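# Clearing the white table with Marcelino Carrasco

I'd been told Marcelino was tidy, so I was pretty chuffed to find his work table looking a bit like mine. He shares an upstairs room in Sturanville with Joon-young Kwak, and between them they run Brikura, a small business sorting out other people's desks and studios. They've been at it for 16 months and they still argue about where the lamp goes.

"The lamp stays," Marcelino told me before I'd even got my notebook out. "Joon-young would put it on the floor if I let him. But I like a light that points at the thing I'm doing, and I'm not going to apologise for that."

He's a big believer in leaving a few things out. His first clients back in Ornosmont wanted every surface bare, and he did it for them, and then he'd go back a month later and find the lot piled up on the nearest chair.
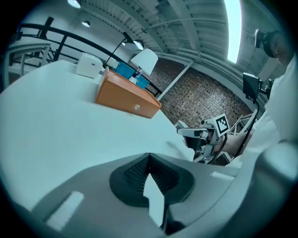 "People need their stuff near them," he said. "I had one woman, lovely, a bookkeeper, and I put her stapler in a drawer. She rang me up! She was properly upset. So now I ask what you reach for before lunch, and that stays on top."

The orange box is his favourite thing in the place, and I could tell because he kept steering us back to it. It's full of what he calls the fiddly stuff -- spare keys, picture hooks, the good pencils. He bought it at Chae, a secondhand shop he speaks of the way other people speak of the beach, and he reckons the colour is half the point.

"If it's grey I lose it. I'm serious. I lost a grey one for most of January."

I asked if blue worked as well and he had a think. Blue is for things on their way somewhere else, apparently, going home with a client or off to the op shop. It's a good rule as long as everybody sticks to it, and Joon-young (by his own cheerful admission) doesn't.
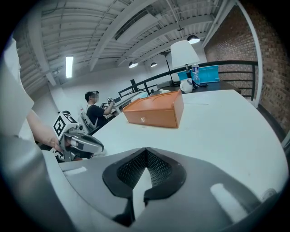

"He'll put anything in anything," Marcelino said, and Joon-young called out that he'd heard that. "I found a sandwich in with the donations once. It was still wrapped, to be fair."

We got on to drinks at the desk, which I'd been dreading because I'm a terrible offender. He's relaxed about it. Mugs and bottles go to the far end, away from paper, and they go back to the sink when you knock off. He doesn't own a coaster and he can't see himself starting.

Their next job is a pottery studio with 23 shelves, and he's itching to get into it. He wants to do the glazes first. Joon-young wants to start with the door, so you can open it all the way.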